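The Basket, the Rack and the Bowls: A Small Gallery of Table Clutter

I have never trusted the bread basket. Every kitchen makeover I read tells me to put one out, usually next to a bowl of lemons, and every one I have owned ended up holding keys. So when we decided to put together a gallery on what really lives on a kitchen table, the basket was the first thing I wanted to argue with.

The table is white and the set is simple. A woven basket, a black dish rack, plates in soft colors, and bowls that stack. If you have read the Fladar catalog you know the look, and you know the promise that goes with it: buy the pastel dishes and the rest of the room will calm down. I doubt it. I had pastel dishes for 3 years and the room was never calm.

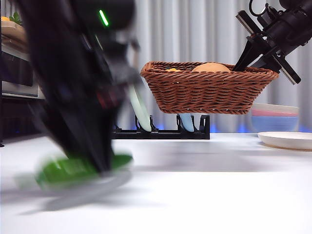 Wicker does have one thing going for it, and that is weight. A basket is light enough to move every time the table needs wiping, and on a white table that is often. Our guide to tabletops last October drew 60 comments, and a good share of them were from people who regretted going white. I count myself with them. White shows crumbs, tea and whatever the cat brought in.

The trouble is the weave. Crumbs go into a braided rim and stay there. The usual advice is to line the basket with a cloth, which gives you a cloth to wash as well. I have tried a soft brush and I have tried turning the thing over and slapping it, and the slapping wins. Do it outdoors.

The rack is another matter. I used to think a dish rack on the table was a sign that somebody had given up on the cupboards. I have come partway around. Plates on edge take up very little room, you can get at the one you want, and you don't have to lift four to reach the fifth. Whether they look good standing there all week is a question for the people who sell racks – Erine calls theirs a "display stand" and charges accordingly.
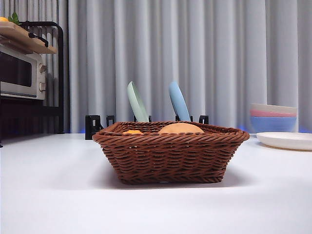
Basket in front, green and blue plates standing in the rack behind, bowls nested off to the right.

I will give the colors this much: mint and sky blue sit well together, and against a black rack they look cleaner than plain white would. I'm less sold on mixing the bowls. Blue, pink and something pale in one stack is pretty until you break the pink one and find out it only came in a set. Trevor used to sell singles. Itel never did, as far as I know, and I wrote to ask.

Stacking itself I have no quarrel with. Bowls nest, plates stand, bread goes in a basket until it gets eaten. If your table already works that way, I can't see what a shelf of new storage would add to it. The last organizer I was talked into had 2 tiers and a lid, and it now holds batteries.

Next gallery: the drawer under the oven. It got 400 votes in the reader poll, which seems like a lot for a drawer. Send in yours by Sunday, and please don't tidy it first.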